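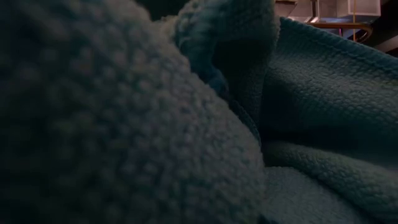
Desk and Room Upkeep for Home Streamers

By Gudrun Magnusson
Updated 1 October 2022

A streaming desk collects more dust, heat and loose cable than an ordinary one. The notes below cover the furniture and the room. Encoder settings, overlays and channel growth are handled on other pages of this site.

Before you start

Shut the computer down fully and switch off the power strip. Unplug the microphone interface, capture card and lights, and take a phone picture of the back panel while everything is still connected. Label both ends of every cable with masking tape and a fine marker. Write the port name on the tape ("mic in," "capture out") and leave the device name off. Devices get swapped and ports stay where they are.

Cable routing

Keep power and signal cables on separate sides of the desk where the layout allows. Where they have to cross, cross them at a right angle. Long parallel runs of power and unbalanced audio cable are a common source of low hum in a stream, and the hum is usually blamed on the microphone.

Mount the power strip to the underside of the desk with its own keyhole slots and short pan-head screws. Check screw length against the thickness of the top. The strip should sit toward the rear, with the switch facing the chair.

Hook-and-loop ties are preferable to zip ties for anything that may be moved. Tie loosely enough that a cable can be drawn out with two fingers. Braided sleeve is useful for the drop from desk to floor; 39 inches is enough for a fixed desk of normal height. A sit-stand desk needs a longer sleeve and a service loop, measured with the desk at its highest position.

Grommets

A grommet hole gives cables a fixed path through the top and protects the jacket from the cut edge. Most are placed at the back, behind the monitor. A second one near the front edge suits headphones, controllers and charging leads, all of which otherwise get dragged across the mouse area.
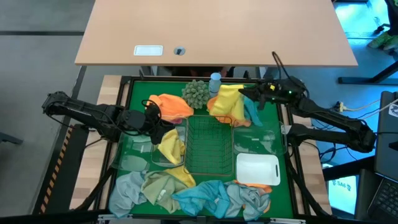 Round gray cable grommet set near the front edge of a wooden desktop.

To add a grommet:

Measure the outside diameter of the grommet body, below the lip. Use a hole saw of that size.
Check underneath for crossbars, drawer runners and the controller box of a powered desk.
Put painter's tape over the spot on both faces and mark the center.
Drill from the top until the pilot bit breaks through, then finish from underneath.
Sand the cut lightly and seal it. Clear nail polish is adequate on particleboard.
Press the liner in by hand. If it is loose, use a thin bead of silicone.

Keep the hole at least 2 inches from any edge of the top. On glass desks, do not drill. Use a clamp-on cable guide.

Microphone arm

Clamp arms loosen with use. Retighten the base clamp once a month and put a scrap of cork or rubber under the upper jaw if the surface is soft. An arm that drifts down during a broadcast either needs more spring tension or is carrying more than its rating. Weigh the microphone, shock mount and pop filter together on a kitchen scale. On the older Skatik arm used at this desk, anything over 800 grams sags within the hour no matter how far the tension screw is turned.

Squeaking joints respond to a small amount of dry PTFE lubricant on the pivot. Do not use cooking oil or penetrating oil. Wipe off the excess before rehanging the microphone, and keep the spray away from foam.

Foam windscreens can be washed by hand in lukewarm water with a drop of dish soap, pressed between the palms and air-dried overnight. Metal grilles on many dynamic microphones unscrew and can be rinsed separately. Check the manual first, and refit only when fully dry. Never wash a grille that is still attached.

Dust

Cloths are worth separating by job. Microfiber is for screens, lenses and light panels. Terry and old cotton are for the desktop and legs. They leave lint on glass and will drag grit across a lens coating. Wash microfiber without fabric softener.

Screens: power off, wipe dry first, then with a cloth slightly dampened with distilled water. Spray the cloth and never the panel.

Webcam: use a blower, then a lens cloth in a light circular motion. A hazy picture that does not improve after cleaning may be caused by a key light striking the lens from the side. Move the light before replacing the camera.

PC filters: remove, tap out, vacuum from the clean side. Monthly is adequate in most rooms. Homes with pets need a shorter interval. When using compressed air on fans, hold the blades still.

Keyboard: turn it over and shake it before reaching for anything else. Pull keycaps with a wire puller, wash them in a bowl of warm soapy water, and let them dry stem down on a towel. Do not soak switches.

Room echo

Hard parallel walls give a voice the hollow sound that viewers mention in chat. Soft furnishings do more than thin foam tiles. A rug under the chair, a full bookcase on the side wall and a heavy curtain over the window should be tried first. Test by clapping once from the chair and listening for a metallic ring.

A reader in Jamdale, Nnamdi Nwachukwu, hung a folded duvet on a garment rack behind his monitor and reported nearly the same result he had from the panels he returned. The duvet must be kept clear of lamps, heaters and PC exhaust.

Heat

Leave 4 inches of clear space behind the computer. Do not put it in a closed cabinet, even with the door "usually open." LED panels run cooler than bulbs, but their power adapters do not, and these should lie on a hard surface and not on carpet or in a drawer.

In May, before the warm season, check that the desk fan is out of the microphone's pickup pattern. Place it behind the microphone's null. For a cardioid that is directly to the rear of the capsule.

Interval summary

Every stream: clear drinks from the desktop, wipe the mouse area, check arm height.
Weekly: dust screen, lens and light panels.
Monthly: PC filters, clamp screws, windscreen.
Yearly: full teardown, relabel cables, inspect plugs and power strip. Replace any strip with scorching, a loose socket or a switch that feels soft.

Keep the spare ties, leftover grommet caps and hex keys in one small box under the desk. Mark the box with the desk model.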